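首页 > 安全与防范 > 失窃处理
搜索本站 请输入关键词 搜索

卡包失窃后的挂失、取证与报案操作步骤

适用范围:单位配发的卡包在办公区、停车场或车内失窃,内含银行卡、门禁卡、加油卡中的任意一种。个人卡包可参照执行,跳过与单位后台有关的内容即可。文中门禁后台以 Plimberg 为例,卡片台账以 Ersoy 为例,其他系统的菜单名称会有出入,处理顺序相同。

一、先停用,再查找

确认卡包不在手边后,直接进入停用流程,不要先回原路寻找。停用顺序按可能造成的损失排列:可直接支付的银行卡,其次是加油卡,再次是门禁卡,最后是会员卡、餐卡。

银行卡通过发卡行客服电话或手机银行办理。多数银行区分临时挂失与正式挂失,临时挂失有有效期,到期自动恢复,具体时长以发卡行答复为准。已经开通小额免密支付的卡,挂失时单独确认免密功能是否同步关闭。手机上绑定了该卡的,逐个支付软件检查扣款记录并解绑。

加油卡的停用往往比银行卡慢。有些发卡方的黑名单需要下发到各站点终端,在下发完成之前,卡在离线终端上仍可能刷得出去。办理时问清两个时间:受理时间和全部站点生效时间。两者之间发生的消费由谁承担,看领卡协议中的条款,协议不在手边的,向客服索取电子版。 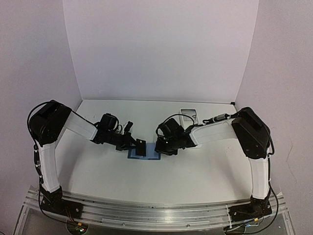
门禁卡在 Plimberg 后台中停用,路径为“人员—凭证—状态”,将状态改为“遗失”。不要选择“删除”。删除后,该卡号此后的刷卡尝试只会记为未知卡,无法与原持卡人对应;标为“遗失”则会保留卡号,并在有人刷卡时生成告警。告警记录包含读卡器编号和时刻,对后续调查有用。

停用完成后,记录每张卡的受理编号、受理时间和坐席工号。电话办理的,保留通话记录截图。

二、固定时间范围

监控检索的工作量取决于时间范围。需要确定两个时刻:最后一次确认卡包在手的时刻,以及发现失窃的时刻。前者尽量用系统记录证明,例如最后一次刷门禁、最后一次付款、停车场出入口的抬杆记录。凭记忆给出的时间只作参考,注明“约”字,并在前后各放宽一段。

随后核对录像机时间。把录像机当前显示的时间与手机网络时间放在同一画面内拍照,计算偏差。偏差写进说明,不要去改录像机的时间设置。校时会造成时间轴重叠或断档,部分机型还会覆盖原有索引。Atus 系列老型号录像机断电后时钟可能回到出厂日期,遇到录像全部显示为某年 January 的情况,先按文件序号反推,再用抬杆记录校准。

三、导出录像

录像机一般循环覆盖,保存天数由硬盘容量、码率和通道数决定。不要假定录像会保留到警方上门。发现失窃当天就应导出,步骤如下。

1. 关闭相关通道的自动覆盖,或对该时段加锁。没有加锁功能的机型,跳到下一步,尽快导出。

2. 导出原始格式。厂家专用格式通常带有校验信息,转成通用格式后会丢失。需要方便查看的,另外转一份副本,文件名加“副本”字样。

3. 导出时段以第二节确定的范围为准,前后各加 5 分钟。

4. 同时导出专用播放器。警方的电脑未必装有对应软件。

5. 计算每个文件的哈希值,连同文件名、大小写入文本文件,与录像放在同一目录。

6. 制作 2 份介质,一份交警方,一份由单位封存。介质使用新盘或已完整格式化的盘。

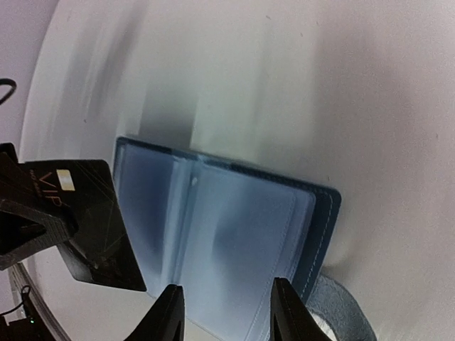 导出操作由一人执行、一人在场见证,双方在操作记录上签字。记录应包括录像机品牌型号、序列号、安装位置、通道号、时间偏差、导出起止时刻和介质编号。用手机翻拍显示器只能作为临时线索,不能代替导出。

涉及他人面部和车牌的录像,不要发到业主群、工作群或社交平台。公开张贴嫌疑人截图可能引起名誉和隐私方面的纠纷,也可能让对方提前处理赃物。需要公开征集线索的,由警方决定。

四、编制失窃物品清单

报案笔录中对物品的描述越具体,后续查获时越容易认定。清单每件物品占一行,字段包括名称、发卡方、卡号后四位、颜色、材质、外形特征、启用日期、停用受理编号。完整卡号不写入清单,警方需要时当面提供。

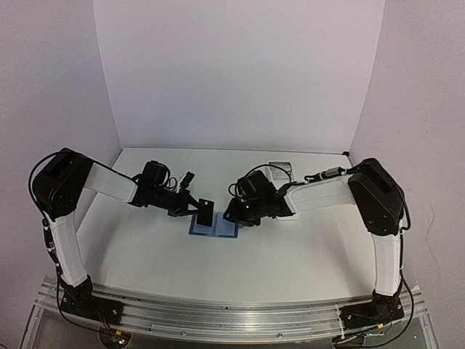
外形特征一栏最容易填得过于简略。“黑色卡一张”没有辨认价值,大量门禁卡和会员卡都是黑色。应写明位置和形状可以核对的细节,例如磨损、贴纸、打孔、手写编号。图中夹爪夹着的那张黑色薄卡,边缘有一小块浅色矩形标记,填表时就写“黑色,薄,长方形,边缘有浅色小矩形”,不必推测标记的用途。手头有旧照片的,附在清单后面;没有照片的,可以请同批领卡的同事提供同款卡拍照,照片下注明“同款,非原物”。

卡包本身也要列入清单。外皮颜色、开合方式、内页形式、缝线颜色分别填写,不确定的项目填“不详”。卡包内的纸质物品,例如收据、名片、写有密码的纸条,同样逐件列出。存在密码纸条的,立即修改相应密码,并在报案时说明。

使用 Ersoy 台账的单位,可从“持卡人—已发卡片”页面直接导出领用记录。导出后核对一遍,台账中已退还但未注销的卡应单独标注,避免计入失窃数量。

五、计算损失

损失分为两部分:物品本身的价值,以及被盗刷的金额。前者按购置凭证或补办费用填写,后者按交易流水逐笔列出。两部分不要合并成一个数字。

盗刷流水的表头建议为:交易时刻、商户名称、终端号、金额、入账状态。以加油卡为例,假设失窃后出现 2 笔消费,合计 697 元,表中应分行列出,并在备注栏写明每笔发生在挂失受理之前还是之后。这一区分会影响向发卡方主张退款的结果。尚未入账的预授权另列,不计入合计。

终端号可用于定位具体加油机。取得终端号后,尽快通过警方向站点调取对应时段的录像。站点通常不接受个人调阅请求,可以先以书面形式请站点保留录像,函件写明日期、时段和油枪编号,要求对方签收。

六、报案

向失窃地派出所报案。失窃地不能确定的,向发现地派出所报案,由受理单位判断管辖。携带以下材料:身份证件、单位授权书(卡片属于单位时)、物品清单、流水表、录像介质和操作记录。

陈述时把事实与推断分开。“离开座位前卡包在抽屉内”属于事实,“应该是保洁时段丢的”属于推断,后者可以说,但要表明是推断。签字前通读笔录,时间和金额有误的当场更正,并在更正处按要求捺印。

受理后索取受案回执,核对编号。发卡方、保险公司办理争议交易时一般会要求提供回执复印件。案件未当场立案的,询问答复期限和承办人联系方式。

七、后续处理

补办新卡时更换卡号,不沿用旧号。旧卡在后台保持“遗失”状态,保留时间不短于案件办理期间。失窃后超过一个账单周期的流水仍应继续核对,部分离线交易入账较晚。

卡包找回的,不要自行清点后继续使用。戴手套装入纸袋,联系承办民警。塑料袋容易积聚潮气,不利于保存痕迹。卡包内的卡即使齐全,也按已泄露处理,全部换发。

发现新的刷卡告警或新的盗刷记录,按第三节的方法补充导出,介质编号接续原编号,不覆盖原文件。

发布日期:2022-07-03 栏目:失窃处理 标签:挂失 录像导出 报案材料

© Griltano 安全资料站 版权所有 | 联系我们 | 返回顶部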